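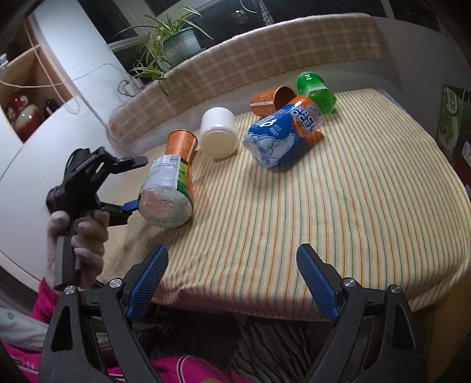
A striped tablecloth is one of the easier things to sew for a home, and it is also one of the easier things to get slightly wrong. Stripes show every mistake. A plain cloth can be cut a little off the grain and most people will never see it, but a stripe that starts parallel to the table edge and drifts away from it is hard to miss. Thin stripes on a pale ground, like the green and orange ones on this cream-yellow cloth, are less demanding than wide bold ones, though they still need to be cut straight. They also show how a light fabric behaves in use: it wrinkles, and it droops where it goes over the side of the table. A good hem and enough overhang will take care of most of that.

The steps below are for a rectangular cloth with mitered corners, made from one width of fabric. A second section covers joining two widths for a wider table.

What you need

Striped cotton or a cotton and linen blend, medium weight
Matching all-purpose thread
Tape measure and a long straightedge
Fabric scissors
Tailor's chalk or a washable marker
Pins
Iron and ironing board
Sewing machine with a straight stitch

Woven stripes are better than printed ones for this job. In a woven stripe the colored threads are part of the fabric, so the stripe is always on the grain. A printed stripe may be off by a little, and then you have to choose between cutting along the stripe and cutting along the grain. If you are in the store and can't tell, turn over a corner. Woven stripes look much the same on both sides. Printed ones are usually paler on the back.

I used a woven cotton from Prondgate for my last two cloths. It frays more than I would like but presses very well.

Measuring

Measure the length and width of the tabletop. Decide on the overhang, meaning how far the cloth hangs down past the edge. For everyday use, a short overhang that stops well above the seats of the chairs is the most practical. A longer one looks more formal and gets caught under people's legs.

Add the overhang twice to the length and twice to the width, one for each side. Then add the hem allowance twice to each. The hem here is a double hem with 2 inches turned in total on each side, a half inch for the first fold and an inch and a half for the second. That means you add 4 inches to the finished length and 4 inches to the finished width.

Write the cutting size down before you go to buy fabric. Buy a bit extra to allow for shrinkage and for squaring the ends. Cotton can shrink by up to 5 percent in the first wash, and nearly all of it will be in the length.

Decide now which way the stripes will run. On most fabric the stripes go along the length, parallel to the selvage. If you want them to run across a long table from side to side, you may have to join several pieces, and the seams will need matching. For a first cloth, let the stripes run the way the fabric gives them to you.

Washing and pressing

Wash the fabric the same way you plan to wash the finished cloth. Before it goes in, run a wide zigzag along both cut ends to keep them from unraveling. Take the fabric out of the dryer while it is still slightly damp, and iron it right away.

Press along the stripes, lifting the iron and setting it down. Pushing the iron from side to side can stretch a loosely woven cotton and put a bend in the stripes. If a stripe already looks bent after washing, pull the fabric gently on the opposite diagonal until it lies straight, then press again. Let it cool flat before you measure.

Squaring and cutting

Cut off both selvages. They are woven more tightly than the rest and will pucker after washing if they end up in the hem.

For the long sides, choose a stripe and cut parallel to it. Try to choose so that the same color ends up the same distance from the edge on both sides. This may cost you an inch or so of width. I think it is worth it, but it is a matter of taste, and on a busy stripe it won't be noticed.

For the short ends, pull a thread. Snip into the edge about half an inch, find a single crosswise thread, and draw it out slowly. It will leave a fine line across the fabric. If it breaks, cut along the line as far as it goes, pick up the thread again, and continue. Cut along the whole line. This is slow on a wide fabric, but it gives a truer end than a straightedge does.

Fold the cloth in half lengthwise and check that the corners meet. If one sticks out, trim it or pull the fabric straight again before going on.

Folding the hem

Work on the wrong side. On all four sides, press under a half inch. Then press under another inch and a half. Use a steam setting and make the creases sharp, since you will be using them as guides for the corners. A strip of card marked at an inch and a half is handy for this. Slide it along under the fold as you press.

Mitering the corners

1. Open out the second fold on two neighboring sides, but leave the first half-inch fold in place. The two pressed lines cross near the corner. Mark the point where they cross.

2. Fold the corner in toward the center of the cloth so that the diagonal fold passes through your mark. The creases on the flap should line up with the creases on the cloth underneath. Press the diagonal.

3. Open the corner again. Fold the whole cloth diagonally through the corner, right sides together, so that the two hemmed edges lie on top of each other. The diagonal crease will now be a line running from the fold to the edges.

4. Pin and sew along that crease. Start at the folded hem edges and stitch toward the fold. Backstitch at both ends.

5. Trim the corner to about a quarter inch from the stitching. Clip the tip at an angle so it doesn't make a lump.

6. Finger-press the seam open, turn the corner right side out, and ease the point out with something blunt. A chopstick works. Scissors go through.

7. Press flat.

Repeat for the other three corners. If you have never sewn a miter, practice on a scrap first. Two pieces of paper folded the same way will also show you how it goes.

Sewing the hem

Pin the hem all the way around, with the pins at right angles to the edge. Set the machine to a medium straight stitch. Sew from the wrong side, close to the inner fold, starting in the middle of one side and not at a corner. At each corner, stop with the needle down, lift the presser foot, turn the cloth, and carry on.

For thread color, match the background of the cloth and not the stripes. Where the stitching crosses a stripe it will show a little. Along the two sides where it runs parallel to the stripes, keep an eye on the distance. A line of stitching that wanders next to a stripe looks worse than the same line on plain cloth.

If the layers creep and you get small diagonal drags in the hem, lower the presser foot pressure or change to a walking foot. My machine is an old Zokton with no pressure dial, so I use more pins and go slowly.

Joining two widths

A table wider than your fabric needs a join. Don't put the seam down the middle. Use one full width for the center panel and split a second width into two narrow panels, one for each side. The seams then fall near the table edges, where they are much less visible.

To match the stripes, press under the seam allowance on the center panel along the edge of a stripe. Lay this fold on top of the side panel and move it until the pattern continues correctly. Pin, then open out the fold and sew in the crease. Press the seam open, and finish the raw edges with a zigzag or enclose them in a flat-felled seam if the cloth will be washed often.

Do the joining before you square and cut to final size.

Care

Shake the cloth outdoors before washing. Treat spills with cold water first, and blot them. Heat sets many stains, so check the cloth before it goes in the dryer. Line drying keeps the hems flatter, and if you fold the wet cloth over the line along a stripe it will need less ironing.

Store it rolled if you have the space. If you have to fold it, change the fold lines now and then so the creases don't wear.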